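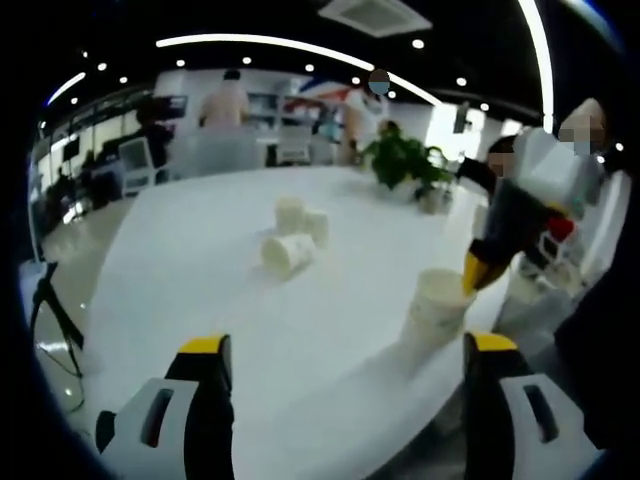
I have been thinking way too much about cups since the Uvside social! We went through nearly 100 of them in one afternoon, and I kept finding half-full ones with no owner (you know who you are). Plain white paper cups are cheap and they stack nicely, but set a few down together on a big white table, like the three at the back with one lying on its side, and good luck remembering which was yours. So for the March get-together I'm putting out markers, and please, please write your name on your cup before you pour. Or bring a mug from home, even better! I'll have a tray by the door for them, and the Kandpal tea is coming back too.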